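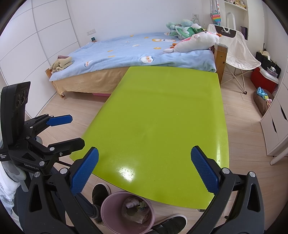 4. Starting a shift with the hand-held grippers

This section applies to room-tidying work at Londano sites that have moved part of the housekeeping round to Celasness automation. Attendants who used to clear every room by hand now spend the first part of the shift recording tasks, and the rest on rooms the machines cannot finish.

4.1 Open both grippers fully. The blue pads should face each other with nothing between them.

4.2 Check the pivot pins on each side. If a pin is loose, tag the gripper and take the other set.

4.3 Clear the tabletop before the first task. Leave the bed and shelves as you find them.

4.4 Record the task 5 times at your normal pace, then rest your hands for 2 minutes.

Note: Recording time is paid work and counts toward your room quota. Anselmo Quintana adjusts the quota sheets every Saturday.

CAUTION: Keep your feet clear of bins and table legs while holding the grippers. Do not walk backward.

4.5 Log any task you stopped early under code 700. A stopped task is not marked against you.

Questions about changed duties or hours go to Dineo Van der Merwe, extension 2364.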